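Skunden Desk with T-Leg Frame
Set-Up and Placement Guide
Section 4: Placing the desk beside a refrigerator or drawer unit
August 2018

Read Section 3 (Frame assembly) before starting. The frame must be fully bolted and the tabletop fixed before the desk is moved to its final position. Two people are needed for steps 2 and 3.

4.1 Before you start

Check that you have the following:

— the assembled desk
— the 5 mm hex key from the hardware bag
— a spirit level
— felt pads (sold separately as Skarkeo pads)
— a tape measure

Clear the floor where the feet will stand. Grit under a foot will mark a wood-grain floor the first time the desk is moved.

4.2 Positioning

1. Measure the gap between the wall and the refrigerator. Write the figure down and compare it with the desk length printed on the carton.

2. Lift the desk at both ends. Do not drag it. Do not lift by the recessed part of the front edge.

3. Lower the desk so that the long side lies parallel to the wall. Leave 60 mm between the rear edge and the wall for cables.

4. Turn the desk so that the rounded front corner is at the end people will walk past.

5. Open every door and drawer of the refrigerator to its full travel. If any of them touches the tabletop or a leg, move the desk away in small steps until it clears.

CAUTION: Do not cover the vented grille of a refrigerator or push the desk leg against it. Follow the clearance given by the maker of the appliance. Where that figure is larger than the one in this guide, use the larger one.

6. Place the level on the tabletop, first along the length and then across it. Adjust the feet until both readings are true. Set a capped bottle of liquid on the tabletop and press down on each corner in turn. If the bottle rocks, repeat the adjustment.

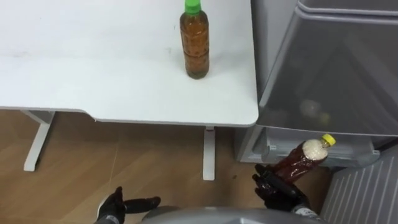 Reader comment, Yaman: Step 5 should come before step 3. I leveled the desk, then found the bottom drawer of my fridge would only come out halfway and had to do the whole thing over. Measure with the drawer open and you save yourself the second lift.

Reply from Skunden Support: The order of steps is kept for rooms where the desk is placed first. If the refrigerator is already standing in the room, carry out the measurement in step 1 with the lowest drawer fully open.

4.3 Checking the legs

7. Look along the underside of the tabletop from one end. The crossbar should be parallel to it for the full length.

8. Tighten each frame bolt a quarter turn with the hex key. Stop when resistance increases. Overtightening strips the thread in the tabletop insert.

9. Press one felt pad under each end of each foot. Pads are not used on carpet.

NOTE: Bolts settle after the desk has carried weight. Repeat step 8 after 400 hours of use, and again whenever the desk is moved to another room.

4.4 Fitting a drawer cabinet under the desk

A Kullari rolling cabinet can be stored under either end of the tabletop. Assemble it according to its own sheet.

10. Measure from the floor to the underside of the crossbar. The cabinet must be lower than this figure at every point along its path.

11. Roll the cabinet in from the front. Keep the casters clear of the long flat foot of the leg. If a caster rides up on the foot, pull the cabinet back out and approach at a straighter angle.

12. Pull the top drawer out to its stop. If it strikes the leg, shift the cabinet toward the center of the desk.

CAUTION: Do not use the cabinet to support a sagging tabletop. A tabletop that sags is overloaded or wrongly fixed. See Section 3.

4.5 Surface protection

The matte white finish resists light household cleaners. It will show smudges and scuffs in normal use. A thin, clear plastic sheet may be laid over the working area.

13. Wipe the tabletop with a damp cloth and let it dry completely. Moisture trapped under a sheet leaves a cloudy patch.

14. Lay the sheet flat, starting from one short side, and smooth it toward the other by hand.

15. If a side of the sheet lifts, turn the sheet over and leave it overnight. Do not use tape on the finish. 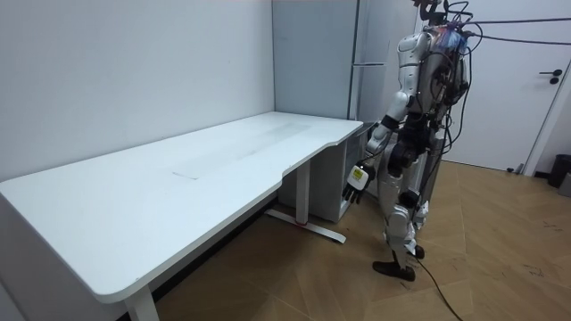

Fig. 4-2. Desk with clear sheet laid on the tabletop and drawer cabinet stored under the right end.

Remove the sheet once a month and clean both sides. Replace it when it becomes scratched or yellow.

4.6 Spare parts

Quote the part number when ordering.

351 — adjustable foot, white, single
3000 — hardware bag, complete, with hex key

Skarkeo pads and Kullari cabinets are not covered by the desk warranty. Keep the carton label until the warranty period has ended.

Continue with Section 5: Cable routing.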